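Tultgate
Products > Two-arm workcells > Plikex 2

Plikex 2 Tabletop Cell

Two arms, two parallel grippers and one controller, supplied as a set for light handling work on an ordinary table. The Plikex 2 is meant for labs, small packing lines and training rooms that need a pair of arms working over a shared surface and don't want to build the cell from parts.

Stock: ships from our Drivgate warehouse
Order code: PLX2-400
Lead time: 21 working days

Overview

The Plikex 2 replaces the single-arm Plikex 1, which we stopped selling in April. The arms are the same length as before. The wrist is new, the gripper is new, and both arms now run from one controller, so you no longer have to keep two units in step with a sync cable.

Each arm can be run on its own program, or the pair can be run together with a shared work zone. In shared mode the controller keeps the two grippers apart by a distance you set. The default is 40 mm. You can go lower for handover tasks, where one gripper passes a part to the other, but read the section on handover in the manual first.

Gripping fragile and awkward parts

Most of the questions we get before a sale are about glass, glazed ceramic and thin plastic. The gripper closes under force control, and the closing force is set per object in the Fashola software. Start low and raise it until the part stops slipping in a slow lift.
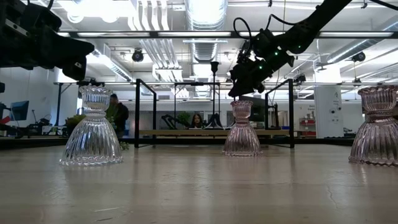 Part shape matters as much as part weight when you choose a grip point. A smooth cylinder gives you plenty of options, and most users simply grip it at mid-height. Ribbed glass candle holders like these, with a wide flared base, a narrow waist and a scalloped cup at the top, need more thought. We suggest teaching the grip at the waist and approaching from above at an angle, so the fingers clear the flare of the cup on the way down. Save the approach path along with the grip, and use a separate object profile for each size even when the shape is the same. Clear and tinted glass should also get separate profiles if you are using a camera to find the parts. On a glossy tabletop, turn on the reflection filter in Fashola or put down a matte mat.

Soft finger pads are included. Replace them when the surface starts to look polished. A worn pad will still hold cardboard and foam without trouble, so it is easy to miss the wear until you switch back to glass.

What is in the box

Two Plikex arms with mounting plates
Two parallel grippers with standard fingers
One set of soft finger pads per gripper
Controller with power cord
Arm cables and cable clips
Emergency stop button on a lead
Fashola software license, one seat
Printed setup guide

The table, the camera and the overhead frame are not included.

Specifications

Reach per arm: 400 mm
Mounting: table edge, wall plate or overhead rail
Default gripper separation in shared mode: 40 mm
Maximum spacing between arm bases: 356 mm
Controller connection: Ethernet

Setup

Plan on a morning for the first installation. Bolt the mounting plates down before you unpack the arms, and check that both plates are level with each other. Leave a loop of slack in each gripper cable - a cable that is pulled tight will shift the wrist slightly at full extension, and the calibration will not hold.

Calibration is done from the Fashola start screen. It takes both arms through a fixed set of positions, and the table must be clear while it runs. Repeat it any time an arm has been moved or a gripper has been swapped.

Known limits

The grippers are not sealed. Do not use them for washing, wet picking or food.

Shared mode slows both arms when their work zones overlap. If your parts can be laid out so each arm has its own side of the table, do that and run the arms separately.

Fashola does not import programs from the Plikex 1. Object profiles can be brought over, but grip force has to be set again for the new gripper.

Accessories

PLX2-PAD: replacement soft finger pads, one set
PLX2-FNG: long fingers for deep or tall parts
PLX2-RAIL: overhead rail mount
FSH-SEAT: additional Fashola seat

Ordering and returns

Orders can be placed through the Tultgate web store or by purchase order. Unopened sets can be returned for a full refund. Opened sets are accepted back if the mounting plates and cables are complete, less a restocking charge. Finger pads are not returnable once fitted.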